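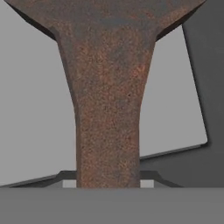 Vokmont finds trays, set of 3

I've been sorting broken pots on my dining table for longer than my family would like, and these are the trays I wish I'd had when I started. They're made for archaeology groups and small museums, but I sell plenty to people who just have a shoebox of Roman bits from a grandparent's attic and want to look after them properly.

Each tray is 161 mm deep, so you can lay a decent rim sherd or a lamp in there with padding over the top and still get the lid shut. The foam is the inert sort (no smell, no crumbling) and it lifts out in one piece when you want to cut a new shape. I use a bread knife. Leilani Marchetti at the Polldale store uses a scalpel and her edges are much neater than mine!

We've now sent out 1,429 sets, and the one grumble that kept coming back was the label holders popping off in cold storerooms. Nizar Sfeir redesigned them for us over the summer and they're riveted on now. If you've got the old stick-on kind, drop me a line and I'll post you some of the new ones, no charge.

A word on metalwork: please don't put iron or bronze in with your pottery. It wants its own sealed box with silica gel, and you'll find those on the Schumacher page. Bone and glass are fine in these trays as long as they're fully dry.

The trays stack with the older Trotitz crates, though the lids don't swap over.

Orders placed after December 5, 2020 will go out in January, as the workshop shuts for a good long break. Spare foam is sold separately, and I'd get one extra sheet per set because everybody cuts the first one wrong.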